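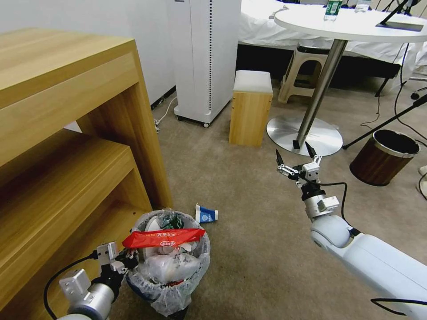

The left gripper fault is back, and I now think it is two faults sitting on top of each other. It happened during the bin task on Kamis this morning, the one where the arms deal with the lined bin beside the wooden shelving. The target was the bin with the white bag in it and the red wrapper across the top, and there was also the small blue-and-white carton lying on its side on the carpet just to the right. The left gripper was at the near edge of the bin when the controller reported a firm grasp. It had hold of the liner and nothing else. The arm then carried on with the lift as if it had the rim, the liner tore, and the elbow kept rising until the torque limit tripped. By that point the fingertips had come up past the edge of the shelf, and the wrist cable had caught on the corner of it.

No one was hurt. I was outside the tape at the time. The emergency stop was within reach but I did not get to it first, and I would like that noted, because the written procedure assumes that the person on watch will be quicker than the arm. I was looking straight at it and I was not quicker.

State of the hardware as of now: left arm powered down and tagged. The outer sleeve of the wrist cable has a nick in it near the strain relief. I can't see copper, but I have not had the sleeve off. The right arm was not involved and its log is clean. The shelf has a dent in the edge.

Going back through the log, there are 13 grasp reports from the left gripper this morning. On 4 of them the fingers closed to a gap that does not match anything they could have been holding properly. All of those were flagged as good. The right gripper doing the same work had none. So I do not think this is the grasp planner, or at least not only the planner.

On 01/09/2025 Selvanayagam wrote:

> I have had a look at the recording from the last trip and I think we are
> calling this a gripper fault too early. Thin plastic film is a bad case for
> any of the force thresholds we use. The fingers close, the film bunches up
> between the pads, the current rises, and the controller quite reasonably
> says it has something. I got the same reading on the bench at Storkau with
> a carrier bag folded over twice.
>
> What bothers me more is that the lift starts straight after. There is meant
> to be a hold of 2000 ms with the gap checked again at the end of it. I can't
> find that hold in the recording at all. Can someone tell me whether it was
> taken out on purpose? If it was, I would like it put back before anyone
> runs the bin task again.
>
> Also, is the left arm still using the old pads? I asked for them to be
> swapped and did not hear back.

To answer those in order.

I agree about the film, and I should have said so in my first report. I repeated your bag test before starting today and got a false grasp on both arms, so the threshold is too low for this kind of rubbish whichever gripper is used. That is the first fault. It doesn't explain the difference between left and right in the log, though.

The hold was taken out on purpose, by me, in the build from last November. We were losing time on the cup task and I set it to zero in the shared settings file, thinking that the bin task had its own copy. It does not. Both read from the same file. I should have checked, and I should have put the change in the notes. It has been put back to the full value, and I have asked for any later change to that setting to need a second person to approve it.

I started this morning's run before I had read your message. Had I read it, I would have left the task alone until the hold was in.

The left arm was still using the old pads, yes. I took them off after the trip. The inner pad has come away from its backing along one side, so it slides when it is loaded from the front and the gap reading shifts with it. I think that is the second fault. It would give us a gap that looks plausible to the controller while the fingers are shut on almost nothing. The right arm's pads are sound.

What I propose, unless someone objects:

The bin task stays off on both arms until the threshold has been changed and tested with film. No other task is to use the left arm until the wrist cable has been opened up and looked at.

Upward travel after a grasp in the bin task is to be capped at 6 cm until the gap has been checked a second time. This should have been there from the start. With the shelving that close to the bin, there is very little room for the arm to be wrong in.

The shelving or the bin gets moved. I would sooner move the bin, as the shelf position is used by two of the other tasks and we would have to redo them.

The watch procedure gets rewritten so that it does not depend on somebody hitting the button in time. I can do a first draft but would like someone who does not run the tasks to read it.

I have sent the torn pad to Risico and asked whether others from the same batch have come back to them. I have kept the matching one here in a labelled bag in the top drawer. Please don't fit it to anything.

The full log and the settings file from before the change are in the usual folder, under today's run. If anyone has used the left arm on other tasks since the November build, please check your own logs for closed gaps marked as good and send me what you find, even if the task went through.

Ekene Ogundipe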